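Search this notebook
Go
January 28, 2020
By Baldur Hedegaard
Print | E-mail

Stove cell, Utgate arm. Protective stop again, 3 today. Same as before lunch: arm comes down over the front left burner with the splatter screen, gripper closed, then force limit trips and it locks. Log says 1,552 on the last one, the other 2 gave no code at all. Gas is shut off at the wall valve and stays off till this is sorted!!

Mogensen thinks it's the payload setting. Could be. It was never changed after we swapped to the wire screens in July, so the controller still beleives it's carrying the pan. Re-entered mass and center of gravity by hand, ran it slow, stop button in my hand. 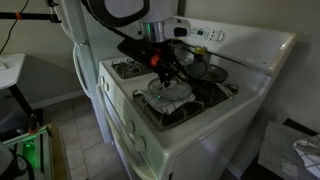 Slow run, after payload fix

- Hold over the folded towel OK, no trip at 10 percent speed. Left it there while I read joint torques, wrist a bit noisy but inside limits.
- Back to normal speed: tripped on the way down. So payload is not the whole story.
- Screen rim rotated in the fingers after the trip. Grip force too low or the mesh gives, can't tell which. Estier has the finger pads on order.
- Recovery: do NOT jog down to free it. I did that this morning and pushed the rim into the grate, dumb. Jog up, open, take screen out by hand with the drive off.

Still to do: check wrist cable slack at full reach, ask Trenov for the code list (ours stops at 1,500 somthing). Nobody runs this cell alone until then. Tag is on the pendant.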